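Oil rubbed bronze faucet — copper color showing at the edges, is it worn out or supposed to be like that?

Posted in: Kitchen & Bath Fixtures

stidik_hollow

Redoing a small bathroom on the cheap. Picked up a used faucet at the Hesach salvage yard, tall one, long slim spout, dark bronze. Paid 30 bucks. White marble top with gray veins going in, wood next to it, thought the dark would look nice against both.

Got it home and under a decent light I can see copper color in spots. There's a ring around the lower part of the body that's gone kind of coppery, and the beveled edges on the square plate at the end of the handle are coppery too. Rest of it is nice and dark and shiny. Spout looks fine all the way up.

So — is that wear? Did somebody scrub it with something? Or is it meant to be like that? If it's worn, can I touch it up or do I have to live with it. My sister says paint it. I don't want to paint it.

Also what do I clean it with. The yard guy said vinegar and I've since read never use vinegar so now I don't trust anyone. Plumber comes at the end of May, would like to know before then if I should be looking for a different one. New ones in the style I like are 300 and up and that isn't happening.

Put a picture at the bottom.

nogueira_bath

Probably mostly meant to be like that. A lot of oil rubbed bronze gets sold with the edges relieved, meaning they take the dark coat back a bit on the rims and rings so copper shows thru. Beveled edges are the usual spot for it. It's a look. Some people pay extra.

Way to tell, more or less:

Factory highlights sit on the raised parts and follow the shape. Even all the way round. Wear shows up where hands go — top of the handle, the side of the spout you grab to swing it — and it's blotchy, fades off in one direction.

Yours is on a ring and on bevels, so I'd lean factory. The ring could be a bit of both, an old faucet gets wiped around the base more than anywhere. Run a fingernail over it. If you feel a step between the dark and the copper then some coating has come off. If it's smooth, leave it alone.

Cleaning. Warm water, drop of dish soap, soft rag, dry it after. That's all. No vinegar, no lime remover, no scrub pad, no powder, none of those bathroom sprays with bleach. And vinegar will etch your marble too, so double no. I ruined a section of my own vanity top that way, dull patch the size of a saucer, still there.

If it gets spotty from hard water, wet rag laid over it for 5 minutes, then wipe. Repeat if you have to. Some people put a thin coat of plain paste wax on every few months. I do, can't swear it helps but the water beads off.

Touch up: wouldn't. The pens never match, they come out flat brown and yours is glossy. And for sure don't paint it, sorry to your sister.

More important than the color, check the inside before the plumber shows up. Used faucet, you want to know:
does the handle turn smooth or is it gritty
are the threads underneath clean
can you still get a cartridge for it. Look for a makers mark underneath or on the back, no mark means you may be hunting a long time
is the hole in your top the right size. Measure BEFORE anyone drills marble

Oh and put a towel down when you lay it on that marble. Metal on stone, you'll scratch one or the other.

hosness99

just get a new one. used faucets leak. I had one from a yard sale and it dripped for a year

also oil rubbed bronze is going out of style IMO, everybody's doing matte black now

stidik_hollow

Thanks nogueira. Did the fingernail thing, smooth on the square plate, maybe a tiny step on the ring? Hard to say. Not going to bother with it. Handle turns fine. Havent found a mark yet but I'll look again with a flashlight tonight.

hosness, if it drips I'll come back and you can say so.

nogueira_bath

Tiny step is no big deal, wax over it. If there's no mark, take the cartridge out and bring it to a real plumbing supply place, not the big box. The one by me has a wall with what must be 1,000 of them and the counter guys can usually match by eye. Shut the — well it's not hooked up yet, never mind. Easy job on the bench.
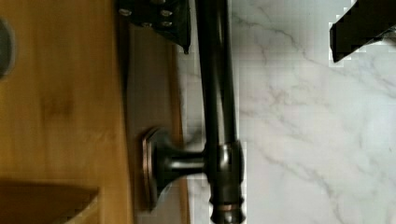 The faucet, copper ring on the body and the square plate on the handle end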